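Support » My tickets » Ticket 3759
Subject: Sorting labels keep printing on the wrong bin sheet
Product: Oltow home inventory, label printing
Opened by: Libor Doležal
Status: Open, waiting for support

Libor Doležal wrote:

Hello again, me with the labels. Your colleague asked me to write down what I've tried in one place, so I'm doing it as I go along with a cup of tea, and I apologise in advance for the length.

A quick reminder of what I'm up to. I sort mixed household bits into bins, mostly toys and kitchen plastic, and every bin gets a contents sheet and a strip of labels. My whole list is 2000 items (yes, I typed them in myself, most of them in October when the weather was foul). It all worked nicely until the last update, and now anything I file under "Mixed" comes out on the sheet for "Kitchen" instead. The labels themselves look fine — right words, right size, wrong sheet.

What I've tried so far:

Restarted the program. No change.

Restarted the computer and the printer, in that order and then the other way round. No change, though the printer has stopped making its grinding noise, so I'm counting that as a win.

Printed to PDF to see if the printer was to blame. It isn't. The PDF has the same mix-up, with the Mixed items sitting under the Kitchen heading as if they'd always lived there.

Made a brand new bin called Grurnuvent (my daughter's word, don't ask) and put 14 items in it. That one printed perfectly! So new bins are all right and it's only the old ones that have gone wonky.

Renamed "Mixed" to "Odds and ends". It printed properly once, I got very excited, and then the second time it was back on the Kitchen sheet. I've tried it again since and can't get it to behave even the once.

Itance support replied:

Hi Libor, thanks for all that, very useful. Could you export the Mixed bin on its own, delete it, and import it back? Please take a backup first from File, Backup. Also, does the bin contain anything that is listed in Kitchen too?

Libor Doležal wrote:

Right, backup done, export done. I stopped before deleting because your second question made me go and look, and I think you may be on to something.

I had a good look at what belongs in Mixed and there's plenty that could go either way. Plastic cups and spoons, for a start. I've got those down as "toy" in Mixed, but I've also got cups and spoons in Kitchen, with exactly the same names. Rubber ducks are only in Mixed, and when I printed a label for a duck by itself it went to the right sheet. Socks, same thing, fine. Then I printed a spoon and the whole lot jumped over to Kitchen, duck included.

So my guess is that one shared name drags the entire bin along with it. I tested it by changing "cup" to "cup, toy" and "spoon" to "spoon, toy" and printed again. Better, but the eraser still went to Kitchen, and I couldn't work out why until I remembered I'd once called it "sponge" — which of course is in Kitchen as well. I did say I typed these in during bad weather.

Two questions, then. Is there a way to find every name that appears in more than one bin without me scrolling through the lot? I got as far as line 700 last night and my eyes gave up. And if I do the delete and import now, will it keep my notes? Some of them are quite long and I'd be sad to lose them.

My neighbour, who uses the old Pandey label sheets, says hers never did this, but she only has the one bin so I don't think it's a fair test. I'll leave everything as it is until I hear from you, and the backup is safe on a stick in the drawer.
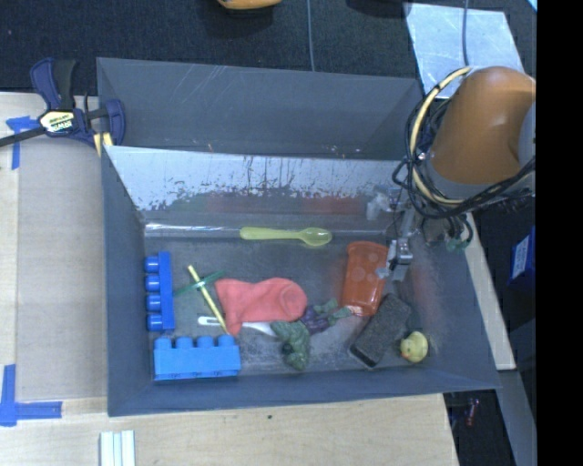

One more thing while I've got the ticket open: the print preview shows the bin name in tiny letters now, and I can't find the setting to make it bigger. It used to be under View. No rush on that one, the sheets come first.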